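Polycopié distribué aux étudiants du module « Robotique de manipulation », à lire avant la visite et à compléter sur place. Version du 12 juillet 2024.

# Visite du plateau Faltilach : saisie et tri d'objets simples

## 1. Organisation

Responsable pédagogique : Obed Arthur. Accueil sur place : Charalambos Margaritis, ingénieur sur le plateau.

Rendez-vous à l'entrée du bâtiment Trendesby, côté parking. La visite se fait par groupes de 16 ; chaque groupe reste 40 minutes devant le poste de démonstration, puis passe en salle de cours pour la partie questions. Les sacs se laissent au vestiaire. Chaussures fermées obligatoires, cheveux longs attachés.

On ne franchit pas la ligne au sol tant que le voyant du poste est allumé. Les arrêts d'urgence vous seront montrés au début de la séance, repérez celui qui est le plus proche de vous.

## 2. Ce que montre la démonstration

Le poste exécute des tâches de manipulation sur table : approcher un objet, le saisir ou le pousser, le déposer à un endroit donné. Les consignes sont formulées par rapport aux autres objets (« amener le cylindre vert à côté du cube bleu ») et non en coordonnées. Le système doit donc identifier chaque pièce, estimer sa position, puis choisir une trajectoire qui ne bouscule pas les voisines.

Trois étapes à distinguer pendant l'observation :

1. **Perception.** Le logiciel Nukeo propose une liste d'objets avec leur couleur, leur forme et leur pose dans le plan de travail. La liste s'affiche sur l'écran de contrôle.
2. **Planification.** Une trajectoire est calculée pour l'outil. Les positions de départ et d'arrivée sont vérifiées avant tout mouvement.
3. **Exécution.** Le bras se déplace à vitesse réduite. L'opérateur garde la main sur la commande de validation.

Le jeu d'essais constitué sur ce poste compte 2 000 séquences. Une séquence commence par une disposition choisie par l'opérateur et se termine quand la consigne est remplie ou que le temps est écoulé. Les échecs sont conservés avec le reste. Charalambos Margaritis en commentera plusieurs, en particulier ceux qui viennent d'une mauvaise estimation de l'orientation.

## 3. Rappels de cours

**Repères.** On note *B* le repère de la base du robot, *O* celui de l'outil et *T* celui de la table. La pose d'un objet est estimée dans *T*, mais la commande se fait dans *B*. La transformation entre les deux vient de l'étalonnage (chapitre 3). Une erreur de rotation sur cette transformation se voit peu près de l'origine de *T* et beaucoup aux bords de la table.

**Symétries.** L'orientation d'un cylindre autour de son axe vertical n'a pas de sens pour la saisie. Un cube se retrouve identique tous les quarts de tour, un prisme hexagonal régulier tous les sixièmes de tour. Pour un cœur, il faut l'angle complet. Pensez-y quand vous comparerez les erreurs d'orientation d'une pièce à l'autre.

**Encombrement.** Une pièce isolée laisse toutes les directions d'approche ouvertes. Deux pièces en contact se comportent parfois comme un seul objet quand on les pousse, et la segmentation par couleur aide à les séparer.

**Occultation.** Le bras peut masquer une partie de la scène au moment où l'on voudrait une nouvelle mesure. Deux réponses possibles : garder la dernière estimation valable, ou dégager le bras avant de mesurer à nouveau. La seconde est plus sûre, elle coûte du temps de cycle.

## 4. Poste de travail

Le plateau de bois clair est posé sur une table bleue perforée.
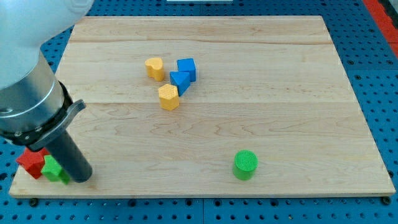

*Fig. 1. Poste de démonstration. L'étoile verte, sous l'outil, touche le bloc rouge ; le cylindre vert est isolé.*

À partir de la figure 1, préparez par écrit :

- une consigne relative portant sur le cylindre vert, et une autre portant sur l'étoile ;
- pour chacune, la direction d'approche que vous retiendriez ;
- le cas du prisme triangulaire bleu, très proche du cube de la même couleur : que donne une segmentation par couleur seule ?

## 5. Compte rendu

Deux pages maximum, par binôme, à déposer dans le casier Latuheru avant la fin du mois d'août. On attend un schéma des repères avec les transformations utiles, la description d'une séquence observée (consigne, déroulement, résultat) et l'analyse d'un échec, vu pendant la séance ou commenté par l'ingénieur.

Barème sur 20 : schéma 5, séquence 7, analyse 8. Les photos sont autorisées sur le plateau, sauf celles de l'écran de contrôle.

Lecture conseillée avant la visite : chapitre 3 du cours (changements de repère) et la fiche sur l'étalonnage caméra-robot.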